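Bradico to Open Clundanen Automation Hall for Two-Arm Handling Demonstration

CLUNDANEN — Bradico will open its Clundanen automation hall to visitors on a Monday in April for a working demonstration of two-arm handling at bench scale. The open day is intended for production engineers, maintenance staff, technical college instructors and buyers of light assembly equipment. Admission is free, but places must be booked.

The demonstration covers the sorting and placement of small items, including markers and blocks, between a tabletop and a divided tray. Two robot arms work toward each other from opposite sides of the same table. Each arm carries a two-finger gripper. The arms are of the same general class already used by Bradico customers for kitting, sample preparation and end-of-line packing.

Bradico has supplied single-arm cells from the Clundanen site for several years. Two-arm work adds problems that a single-arm cell does not have. The arms share a workspace, so the motion of one limits the paths open to the other. Items may need to be passed from one gripper to the other when the target compartment is out of reach or when the item has to be turned. Both cases will be run during the sessions, and the control screens will be shown to visitors on a separate monitor.

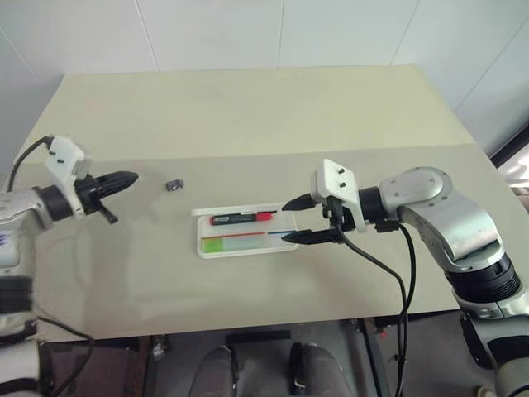

Path planning for the demonstration is handled by Stostance, a motion control package developed by Bradico with the engineering firm Pelupessy. Stostance checks the planned position of both arms before each move and holds one arm back if the clearance falls below a set limit. The limit can be changed by the operator. During the open day it will be set to 60 millimeters for the first part of each session and reduced in steps, so that visitors can compare cycle times at different settings.

Pelupessy engineers will be on hand to answer questions on gripper selection and finger wear. The firm will also show its test records for finger sets run to 2000 open-and-close cycles under load. Sets taken from that test will be available for inspection next to unused ones.

The program consists of three sessions, each limited to a small group. A session has two parts: a bench demonstration, followed by a technical discussion in the meeting room on the same floor. The bench demonstration includes the following work:

Pick and place of single items into a specified tray compartment
Transfer of an item from one gripper to the other
Recovery after a missed grasp, with and without operator input
Change of task by loading a new item list

Missed grasps will be set up on purpose by moving an item after the system has recorded its position. Bradico considers recovery to be the most useful part of the program for plant staff — it accounts for most of the operator calls logged on existing cells.

Visitors may bring their own sample parts. Parts should be rigid, dry and small enough to be held in one hand. Magnetic parts and parts with exposed blades cannot be accepted. Samples will be tried at the end of the last session as time allows, and results will be given to the visitor in writing on request.

Closed shoes are required in the hall. Long hair must be tied back and loose lanyards removed before entering the bench area. Photography is permitted at the bench but not at the control screens. The hall is on the ground floor and has step-free access from the east parking lot. Visitors should report to the front desk and allow time for a short safety briefing before the session begins.

Bookings can be made through the events page of the Bradico website or by telephone through the Clundanen switchboard. Requests should state the preferred session, the number of people attending and whether sample parts will be brought. Groups from technical colleges should book under the name of the instructor.

About Bradico

Bradico designs and builds automated handling cells for light assembly, laboratory supply and packing operations. The company carries out design, assembly and acceptance testing at its Clundanen site.

Press inquiries: Bradico Communications Office, Clundanen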